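Skemetura Working Papers > Household Surfaces > Section 4

4. What people do about the lines between panels

Hsin-yi Yip and I started this part of the study thinking we would write about stains. We had 115 diary entries from homes in Hollutport, all of them on wiping down large pale surfaces, and I was sure coffee would win (I had a whole paragraph ready!). But people kept coming back to the seams. One woman wrote half a page on a single corner where four panels meet - she does it with her thumbnail through the cloth.

Of the 115 entries, 95 mention seams before they mention anything else. Pale gray gets the most complaints, and I sympathize, having a lot of it at home myself. Every crumb shows, and then you bend down and it's a mark and it stays put. Figure 3 has the sort of surface I mean.

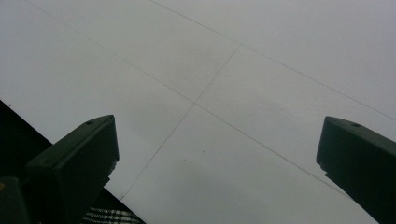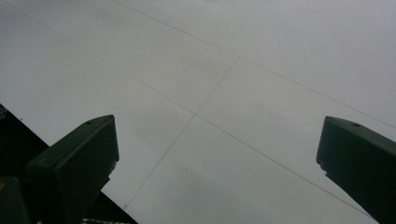
Figure 3. Pale gray panels with thin seams and a meeting point of four corners; small dark specks in both views.

Does wiping along the seam work better than wiping across it?

Most of our diary keepers say along, with a barely damp cloth, and then one dry pass across to pick up whatever got pushed into the line. We didn't test this properly. In December we asked 10 households to swap methods for a week, and seven went back to wiping along as soon as they could, so that's a preference and I wouldn't call it a result.

Specks are another matter, and I come back to them in Section 5 with the Cilora diaries.

Related papers
Psarras, I. - Crumbs, corners and the kitchen cloth
Yip, H. - Keeping a cleaning diary: notes from Mak

Contact Iraklis Psarras | Skemetura 2022-01-02 | Back to top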